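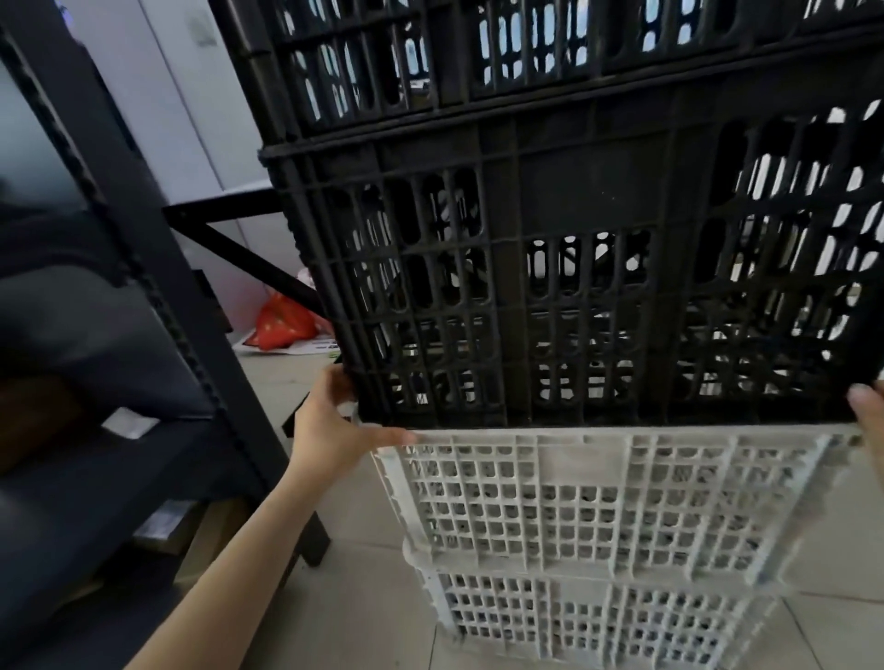 Jovonside crate handling pilot
Progress report to the Brophy fund, second period
March 14, 2022

3 comments | 11 shares

You asked for a short report this time, and for the bad news to come before page four. The arm dropped a stack of crates. The arm is fine. The crates are mostly fine. The schedule is less so.

The fault happened during a routine transfer at our Misport store. The arm had picked up two nested crates as one load, which it is allowed to do, and was moving them to the outbound pallet when the lower one came away. Both went down inside the fenced area. The gate was shut and the interlock was on, so the only thing in range was a roll of tape.

The log shows the gripper reporting a firm hold the whole way down, and for a while after. It would probably still be reporting one if we hadn't cut the power.

What we found

The grip check measures how far the fingers have closed, and compares that with the figure stored for the crate type. Our black crates have wide slots and our white ones have small square holes. The stored figure was taken from the white kind. On a black crate a finger can slide into a slot, stop against a rib and arrive at a number the software likes very much. We had tested the check 200 times before the pilot started, all of them on white crates, because those were the ones nearest the door. That was our mistake and we would rather say so than have Bondel say it for us in the next review.

Bondel supplied the gripper and has been helpful in a measured sort of way. They point out that the manual recommends a separate profile for each container. It does, in an appendix.

What we have changed

The arm now lifts single crates only. A load reading is taken after the first inch of travel, and if it disagrees with the expected weight the arm sets the crate down and stops. Mixed stacks of black and white are being moved by hand until the new profiles are signed off. Two people are required for anything above shoulder height. This is slower than the robot and has produced no false reports of success.

Where that leaves us

We lost 14 working days. The target of 700 unattended transfers, promised to you last November, will not be met this period. Retesting on black crates has started, and the first runs have thrown up two nuisance stops, both from the new load reading being too strict with empties. We are loosening it slowly.

No extra money is requested. We would like to move the cost of the second camera into the next period and spend that line on a load cell that reads properly below five pounds. A revised budget sheet is attached, along with the incident form and the full log, including the part where everything is going very well.

Share this report | 3 comments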